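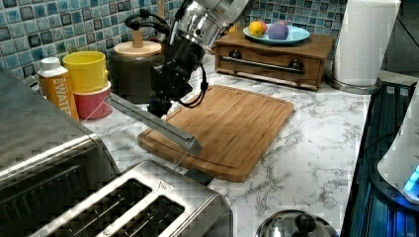 北の灯台オラクルカード 使いはじめて三か月の感想

三か月ほど毎朝引いているカードの話を書きます。長いです。好きなものの話なので長くなります。

「北の灯台オラクル」は、Lurnbergという小さな版元から出ている四十枚ほどのデッキで、文章をHalldóra Hafþórsson、絵をKamil Benešが担当しています。日本語版はまだなくて、わたしが持っているのは英語版です。ガイドブックは142ページ。オラクルカードの付属冊子といえば手のひらサイズで一枚につき三行、というのに慣れていたので、箱を開けて本のほうが厚かったときは声が出ました。

テーマは灯台と、灯台を取り巻くもの。霧、潮位、鳥の渡り、油の残量、交代の舟、日誌。天使も女神も出てきません。スピリチュアル系のデッキを十年くらい集めてきて、正直、光の存在が両手を広げている絵には少し食傷気味だったので、「油の残量」というカードがあると知った時点でもう注文ボタンを押していました。

届いて最初に引いたのが「交代の舟」でした。ガイドにはこうあります(訳はわたしの適当なものです)。「舟は遅れている。あなたはもう荷物をまとめてしまった。それでも今夜の灯は、あなたがともす」。ちょうど異動の内示が出たのに後任が決まらないという時期で、朝の六時に台所で立ったまま三回読みました。当たった、とかそういうことを言いたいわけではなくて、その日一日この文章を持って歩けたのがよかったんです。引き継ぎ資料もちゃんと作りました。

絵のこと。Benešさんの絵は版画ふうで、色数がとても少ないです。紺、生成り、それから錆びたような赤。赤が使われているカードはほんの数枚で、どれが来るかと思ってめくると、紺、紺、生成り、と続いたあとに急に赤が出る。これが効きます! わたしのところに最初に来た赤は「誤った信号」で、意味としてはあまりうれしいカードではないのに、きれいすぎてしばらく机に立てかけていました。

人物がほとんど描かれていないのも好きなところです。いても後ろ姿か、窓の明かりだけ。そのぶん自分を置く場所がある感じがします。逆に、表情のある人物から読み取るのが得意な方、タロットで言えばカップの宮廷札を見て「この人こういう顔してるな」から始めるタイプの方には、とっかかりが少ないかもしれません。友人に貸したら「全部天気じゃん」と言われました。まあ、そうです。天気です。

カードの質について。サイズは一般的なオラクルより少し細長くて、手の小さいわたしでも縦に持ってシャッフルできます。表面はつや消しで、指紋は目立ちません。ただ、最初の一週間くらいはカード同士がくっつき気味で、切っているつもりが三枚まとめて動いていたりします。机に広げて両手でぐるぐる混ぜるほうが早いです。一か月くらいでだいぶ滑るようになりました。角はまだきれいなままです。縁の加工はありません。金縁が好きな人は残念、わたしは縁の金が手につくのが苦手なのでむしろありがたい。

箱は蓋がきついです。とてもきつい。上蓋を持って振ると本が先に落ちてきて、カードが後から雪崩のように来ます。わたしは早々にあきらめて、カードは麻の巾着に、本は本棚に入れています。箱の内側にまで潮見表ふうの模様が刷ってあるので、飾っておくぶんにはいいのですが。

さて、ガイドブックです。このデッキの価値の半分以上はここにあると思っています。

一枚につき見開きで、左に短い詩のような文章、右に解説と問いかけ。正位置と逆位置という分け方はせず、「灯がともっているとき」と「灯が消えているとき」の二通りの読みが載っています。どちらで読むかは、引く前に自分で決める。ここが面白くて、最初は面倒だと思ったんですが、「今日のわたしは灯がついているか」と朝いちばんに自分に聞くこと自体が、もう半分リーディングになっているんですね。消えてるな、と思う朝のほうがやっぱり多いです。で、消えているときの文章がとてもやさしい。はげまさないやさしさ、と言えばいいんでしょうか。「霧笛」の消灯時の文章は二行しかありません。「鳴らしなさい。聞こえたかどうかは、あなたの仕事ではない」。これを手帳に書き写しました。

後半には各地の灯台にまつわる小さな話が挟まっていて、これはHalldóraさんが取材で聞いた話だそうです。Hjalti Ketilssonという元灯台守の回想がとくによくて、冬のあいだ話し相手がいないので羅針盤に名前をつけていた、というくだりを電車の中で読んで笑ってしまいました。占いの本としては脱線なのに、そのあとで「羅針盤」のカードが出ると、どうしてもHjaltiさんの顔(見たことはない)が浮かぶ。意味を暗記するより、こういうほうがずっと頭に残ります。

英語について。難しい単語は船と気象の言葉に集中しています。一度調べればあとは何度も出てくるので、最初の二週間をがまんすれば楽になります。わたしの英語力は高校卒業時点でほぼ止まっていますが、見開き一つを読むのに十分もかかりません。紙の余白が広いので、訳を鉛筆で書き込んでいます。もったいないと思う方は付箋でどうぞ。

展開法は四種類載っています。

一枚引き「今夜の灯」
毎朝やっているのはこれです。名前は今夜なのに朝引いています。夜に引くと考えすぎて眠れなくなりました。

三枚「入江」
左が引き潮、右が満ち潮、真ん中が舟。過去・現在・未来とは少し違って、減っていくものと増えていくものを見る形です。お金のことを聞くのに向いていると個人的には思います。家計簿をつけた晩にやると、なかなか身にしみます。

五枚「岬めぐり」
場所を移りたいとき用。引っ越しを考えていた妹にやってあげたら、五枚とも鳥でした。本人は大喜びで、いまだに引っ越していません。

十二枚「一年の日誌」
新年か誕生日に、月ごとに一枚。七月生まれなのでまだやっていません。楽しみに取ってあります!

ほかのデッキとの相性も少し。手持ちの中ではTetportの「石のことば」と合わせるのがよかったです。石が一枚、灯台が一枚。石のほうは断定が強くて、灯台のほうは問いかけが多いので、二枚で会話になります。Ó Néillの妖精のデッキとも試しましたが、こちらはお互いに知らんぷりをしている感じでした。絵の密度が違いすぎるのかな。タロットに足すなら、スプレッドが終わったあとに底のカードとして一枚だけ置くのが好きです。

気になった点もまとめておきます。

・番号がカードの下のほうにとても小さく書いてあって、薄暗い部屋では読めません。キャンドルの明かりで引く方は、本を調べるのに結局電気をつけることになります。
・索引がありません。名前で引けないので、番号が読めないと前から順に探すことになります。二つ合わさると地味につらい。わたしは名前順の表を作って本の裏表紙に貼りました。
・「北風」と「北西の風」の絵が似すぎています。三か月たった今も間違えます。
・ブランクカードが一枚入っているのに、使い方の説明がどこにもない。抜いています。入れたまま使っている方がいたら、どう読んでいるのか教えてください。

背面の柄は、灯台の光の筋が回っているような放射状の模様で、上下がわかりません。逆位置をとらないデッキなので理屈には合っています。めくるときは、横にめくっても縦にめくってもOK。

値段は輸入の送料込みで、ふつうのオラクルデッキ二つ分くらいになりました。安くはないです。わたしはKirwoodという輸入カードの通販で買いましたが、入荷がまちまちで、前にのぞいたときは売り切れていました。初版についていた布製のクロスは、再版分にはつかないそうです。クロスは薄手で、敷くと端がめくれてくるので、なくて困るものでもありません。

ちなみにBenešさんの原画は通常のカードの数倍の大きさで描かれているらしく、前書きによると、最初に描いたスケッチは200枚を超えていたそうです。ボツになった絵の名前だけが巻末に並んでいて、「缶詰」「片方の手袋」「となりの島の犬」。となりの島の犬、すごく見たかった。続編が出るなら絶対に入れてほしいです。前書きに名前の出てくる編集者のUwe Albersさんという方が犬を反対したと書いてありました。Albersさん、どうかご再考を。

どんな人に向いているか、と聞かれたら、毎日ちょっとずつ引きたい人、と答えます。大きな質問をどんとぶつけて答えをもらうよりも、今日の潮を見に行くような使い方が合っています。はじめての一組としても、英語さえ気にならなければいいと思います。覚えなければいけない体系がなく、数秘も占星術も出てきません。反対に、対面で人を占っている方には、一枚一枚の言葉が静かすぎて、お客さんに渡しにくい場面がありそうです。わたし自身、友だちに引いてもらったときに「油の残量、灯は消えています」と伝えたら、ちょっと変な間ができました。読み上げ方は練習がいります。

三か月でいちばんよく出たのは「鳥の渡り」、一度も出ていないのは「開いた窓」です。毎朝引いているのに一度も。あの絵が特別好きで、探して眺めることはあるんですが、それは引いたうちに入れないことにしています。出たら追記します。

追記:「ブランクカードは『見えない島』として読んでいます」とコメントをいただきました。いいですね、それ。さっそく巾着に戻しました。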